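Subject: Re: bracing contact as an action dimension, or as a mode?
Date: October 30, 2023

To the list,

Replies inline. I have trimmed the quoted text to the parts I can answer from our own data.

> We are trying to reproduce the bracing result from your April note on the Skastmont whole-body tasks. In our hands the policy learns to put the free hand somewhere sensible, but then it either hovers a centimetre off the surface or leans so hard that the base controller steps. Did you command a force at the bracing hand, or only a pose?

Only a pose. The April note was unclear on this and I should have fixed it before it circulated. The bracing arm runs joint impedance with the stiffness lowered along the estimated contact normal, and the policy outputs a target that is allowed to sit inside the surface. The contact force is whatever the penetration depth times the stiffness gives you. There is no force loop and no wrist force sensor in the observation.

The hovering you describe is what we saw when the demonstrations were logged as measured hand pose and then used as the action label. Once the hand is on the surface the measured pose cannot go through it, so the label carries no information about how hard the operator was pressing. Log the commanded pose from the teleoperation side instead and use that as the label. This one change accounted for most of the difference between our first and second training runs. If your recordings kept only the measured pose I don't know of a good repair. We tried adding a constant offset along the normal to the contact segments, which got rid of the hovering and gave us your second problem.

> Second, how many demonstrations did you use, and were they all the same task?

378 after filtering, over 7 tasks, all of them with one hand working and the other braced on something fixed. The split is uneven. Bowl scrubbing is the largest group and the one I trust most, partly for the dull reason that the brush has to be kept moving against a curved surface for a long time, so each episode contains a lot of useful contact at both hands. The shorter tasks are mostly free motion with a brief contact at the end and contribute less than their episode count suggests.

We rejected episodes on two criteria: a recovery step by the base at any point after first contact, or a bracing hand that slid along the surface by more than a few centimetres. The second matters more. A hand that slides and is then re-placed teaches the policy that sliding is acceptable, and it will do a great deal of it.

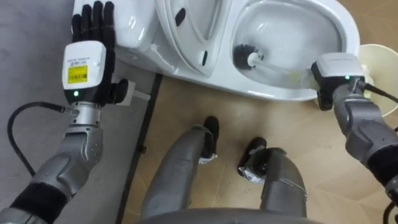
On hand placement, we label nothing. The operator chooses where to brace and the policy has to pick it up from the head camera. An earlier version had a separate placement head, trained on hand-annotated regions of the fixture, and it was worse on fixtures it had not seen. I put this down to the annotations, which reflected where we thought a person would lean, whereas the operators tended to go lower and closer to the body, within easier reach of the shoulder. If you have budget for annotation I would spend it on contact onset times.

The end effectors are not symmetric. The bracing side has a five-fingered hand, used open, and the working side has a gripper. We did try bracing with the gripper closed, on the same tasks with the roles swapped. It makes a small, hard contact that slips on glazed surfaces at loads the open hand tolerates. I would not read anything deeper into that than contact area and friction.

> Third, is the stiffness schedule learned? Joly's report implies yes, the code release implies no.

The code is right. The schedule is a two-state switch with hysteresis, triggered by tracking error at the bracing wrist. Joly had a learned schedule in a branch that was never merged. It gave a small improvement in simulation and none we could measure on hardware, and it made failures considerably harder to diagnose. The thresholds are in the config file, but be careful, the values shipped are for our arm and our payload. Start with the release threshold at half of the engage threshold and tune from there.

> Last, what success rate should we expect if we have it set up correctly?

Some 33 trials per condition is all we have on hardware, so please treat the following as ordering and not as magnitudes. With bracing and commanded-pose labels, the policy completes the scrubbing task without a recovery step in most trials. Without bracing it completes far fewer, and the failures cluster at the far side of the bowl where the working arm is near full extension and the reaction at the brush shifts the centre of pressure toward the toes. With bracing and measured-pose labels it falls between the two, closer to the unbraced case.

That last condition is the one to check first. If your braced and unbraced numbers are within noise of each other, I would suspect the labels before the controller or the architecture.

Two further items that did not fit under the questions:

1. Cable routing at the bracing wrist affects the tracking error enough to trip the switch in free motion. A slack loop is fine, a taut one is not. We lost most of a week to this.

2. The Ivivness simulator models the bowl as a set of convex pieces, and the joints between the pieces produce force spikes at the brush that do not exist on the real article. Either smooth the mesh or low-pass the contact forces before you compute anything from them. The Bikberg fork has a patch for the former, though I have only tested it on one bowl geometry.

I can send the filtering script off-list. The raw logs are too large for the list server and would need another arrangement.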